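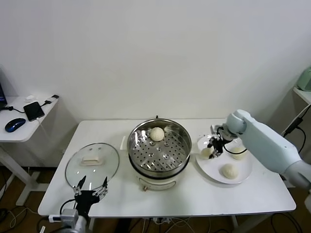
Tusby puts out house rules for robots that work near hot food

Posted February 17, 2023

If you've ever opened a steamer lid with your face too close to it, you'll get why I was keen to read this one. Tusby, the robotics workshop I've been following since it was two benches and a kettle, has published its own rules for kitchen tasks done by robot arms, and they start in March for everyone who books time there.

The document is called Leiva (I asked what it stands for and got a shrug), and it's short enough to read over a coffee. Most of it is plain housekeeping. The bit getting talked about is the lid rule. Any lid on a pot that makes steam has to come off and be set down flat before an arm goes near the food, and it has to sit where neither arm will sweep across it on the way to the plate. Glass lids get their own line, and fair enough too — I've swept up one of those at home and I was finding bits for weeks.

There's a good section on two-armed work. If one arm is over the pot and the other is over the plate, the person in charge has to be able to stop both with the one button. Separate stops are out. I would have guessed everyone did it that way already, but I rang round a bit and no, plenty of places have a stop for the left and a stop for the right, and you're meant to remember which is which while your dumplings go flying.

Then there's cords. Leiva wants power cords kept out of the arms' reach on the table and tidied on the floor before a session begins. I laughed a bit at that, having never once seen a robotics room with a tidy floor, mine included. The rule is a "should" for now and becomes a "must" later in the year, so everybody has some time to buy cable ties.

Food gets a page as well. Anything an arm has handled counts as test material and goes in the bin at the end of the day, unless the fingers are food-grade and have been washed. No sneaking a bun on your way out, sorry! A few regulars grumbled about the waste, and Tusby says it'll look at using the same batch for longer.

The rules came out of a review of 3,608 logged runs, done with Drotico, which makes the logging software the workshop uses. Of those, 1,635 involved a heated appliance of some kind. I'd have liked to see more on what went wrong in them, and the summary is pretty thin there. Drotico told me a longer write-up is coming but wouldn't give me a date.

Not everybody is on board. Grarka, a smaller outfit that shares some of Tusby's clients, reckons the rules are written for large arms and will be a pain for people running little desktop ones. I think they have a point about the clearance distance, which is 300 millimetres whatever the size of the arm. On a small table that's most of your table gone.

Comments are open until the rules kick in, and you don't have to be a member to send one. I've already put mine in, and it's mainly about the buns.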